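Notebook, Bench 2
December, morning and a bit of afternoon
Subject: what we buy for the second arm station

I want to write down the state of the equipment plan before I forget the reasons. The request must go in before the end of the month, and last time I wrote the reasons only afterwards, which was a mistake. Two of the prices had changed in between and I could not say which ones I had used.

What we have already: one arm, one gripper with two fingers, the wrist camera, the old PC under the bench. The second arm is approved in the budget of the Haltarura project. The gripper for it is not approved, the table is not approved, and the small parts are in no budget at all, as usual.

Gripper.
Three options on the list.
(a) Same model as now, from Gagnon. Delivery 8 weeks. We know it, the mounting pattern is known, the spare fingertips we have in the drawer would fit both stations.
(b) The Merkach one. Cheaper, opens wider, but it needs its own controller box and the box is one more thing on the network. I asked for the drawing of the flange and received the drawing of another product. Asked again.
(c) Used one from the Pleria sale. Price is very good. No warranty, no cable. A cable alone is 499 if we order it new, so the good price is not so good any more.

My preference is (a). I know (b) looks better on paper, but with two different grippers every script must have two versions of the open and close limits, and we will mix them up one evening when we are tired. If somebody disagrees please write it here on the page and not in the chat, where I cannot find it later.

Fingertips. The flat plates are good enough for cubes. For the round parts in spring we will need something softer. I put one set of rubber pads in the request, with a second set as optional. Printing our own stays possible, but the last printed ones broke at the screw hole, so I would not plan on this.

Table surface. I changed my mind two times here. First I wanted white, then black. Now I think we should take the same matte gray-beige as on the present table. White gave reflections when I tried a board under the lamp, and black makes the shadows disappear but also the gripper itself, it is dark on dark. The present color is boring and it works. Ask for a sample before ordering the full sheet, the name of the color in the catalog tells nothing.

Light. One more diffuse panel. I had two panels in the first version of the list and removed one. With even light the shadows stay soft and the detector does not take a shadow for an object edge. Keep the receipt for the stand separately, it goes to consumables.

Objects. Painted wooden cubes, one bag of 100. This is the cheapest line of the whole list and I spent the most time on it. The shop sells them in mixed colors only, so we will get also the colors we do not want. Unit price is 43 cents. I prefer wood over plastic, they slide less on the matte surface, and if the paint comes off we can paint them again. Current color set is green, blue and yellow, and I would keep it for the second station so that the labels stay the same. 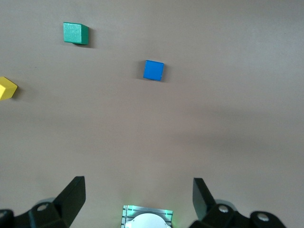
Next point is the spacing of the start positions. It looks like a software question, but it decides the size of the table. If we keep generous space between the cubes, the fingers can come down fully open without touching the neighbor, and then the small sheet is too tight for more than a few objects. I would pay the difference and take the large one. Cutting it smaller later is easy.

Spare screws for the finger linkages: yes, add one packet. Same size as now, check against the drawer before ordering and not against the manual, the manual is for the older version.

Not in this request: new PC. I know it is slow. It goes on the list for next year together with the second camera, and I do not want one big line that makes them look at all the others again.

Open:
- flange drawing for (b), asked two times
- color sample for the sheet
- does the Gagnon quote include the coupling plate? In the old one it was a separate line
- who signs when the total goes over the limit for small equipment

Afternoon, added: the coupling plate is separate again. I corrected the total in the spreadsheet, tab "station 2". Tab "old" is only for comparison, please do not edit it.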